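3.2 Packaging and what people keep

Draft, sections 3.1 and 3.4 still to be merged by Gaurav Bhatt.
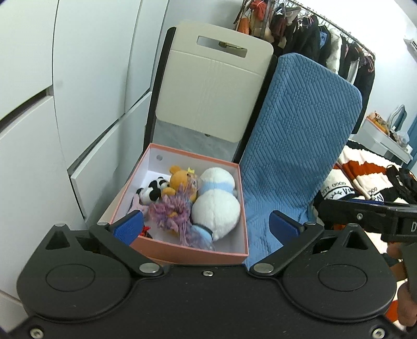

Figure 4. Pink cardboard box with a white interior, open, on a folding chair.

Most work on household packaging stops at the bin. Weight in, weight out, share recycled. Our interest is the stretch in between, when a box has done its job and is still in the house. We call this the holding period. Earlier drafts said "dwell time" but that got mixed up with the shipping term, so holding period from here on.

Households in the Prikside sample kept a diary for 12 weeks. One line per box: date in, what it came with, where it was put, date out, where it went. No weighing. Kwame Frimpong coded the diaries, Bhatt re-coded a subset blind, disagreements settled by talking. Most of those were over "storage" versus "waiting", see below.

The diaries gave us almost 2,000 usable entries. Dropped: entries with no date in, entries for bags and padded mailers, and one household that logged every egg carton (kept for a separate note).

Three patterns of holding came out of the coding. Waiting boxes are on their way out and everyone in the home agrees on that. They sit by a door, on a chair, on top of something else. Median holding 7 days, mostly a matter of the collection schedule. Storage boxes have been given contents again, usually not the contents they came with. Cables, cards, kids' drawings, sewing things. These rarely left during the study at all so a median makes no sense for them. Then the reserve boxes. Empty, kept on purpose, no use named. "Good box" was the most common remark in the notes column and it nearly always meant this group.

Color mattered more than we expected. Plain brown boxes went to waiting quickly whatever their size. Colored ones, and boxes with a finished inside, were held longer and moved into storage more often. Lids helped too. We can't seperate color from sturdiness with this data, gift-type boxes tend to have both, and people's notes run the two together ("pretty and strong", "too nice to toss").

Size worked the other way. Large boxes were waiting boxes unless a move was coming up. Anything that would fit on a shelf had a fair chance of staying.

The Trakik survey asked a simpler question, do you keep empty boxes, and got mostly no. Our diaries say otherwise. We don't think people were lying to the survey. A box with nothing in it but a plan is not counted as empty by its owner, several said so in the exit interviews. One woman had 22 reserve boxes in a closet and described herself as someone who throws everything out.

Limits. Diaries make people notice boxes, and noticing probably speeds up the throwing out. Saturday entries are heavy becuase that is when most households caught up on the week, so dates out are soft by a few days. The October start means holiday packaging is in the late weeks and we have no summer to set against it. Pryor's method of unannounced visits would fix the first problem and create others, mainly refusals.

Section 3.3 takes the storage group alone and follows the boxes by room.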